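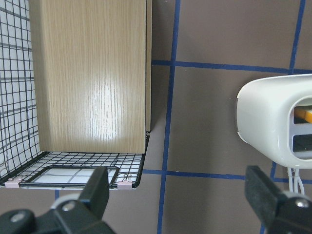 View from the wrist. Wooden board, wire basket, two pale pink clips.

OK so a little thread on what I've been up to, for those who keep asking why I talk about baskets so much. We're collecting demos for Talik, the arm policy Nilmini Pathirana and I have been building. A person drives the arm through a task, we record it, and the model learns from the recordings. As of last night we have 1,375 of them!

Wire mesh is my favorite and also my enemy. Thin black wires everywhere, and from up close the model has to work out which bit is basket and which bit is the thing it should care about. Glossy spots on wood are almost as bad (I have opinions about lamps now).

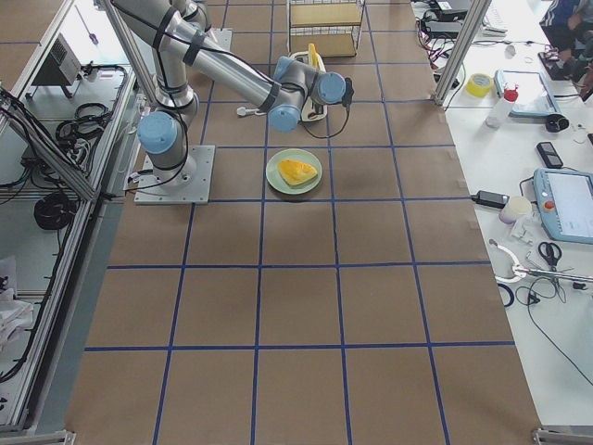
The blue tape grid is how we keep ourselves from being lazy. Left alone, I'll set the plate down in the same comfy spot every single time, and then the model learns the spot and has no clue about the plate. So before each take we draw a square and use that one, even if it's an annoying reach.

We also throw out more than I expected. If I dither over a grasp for three seconds, the model will happily learn to dither too. Nilmini is way stricter than me on this and she's usually right, ugh.

Next up is a second round with the camera views split, wrist only vs. both, to see how much the side view is buying us. Will post numbers in January if they're any good (and probably if they're not).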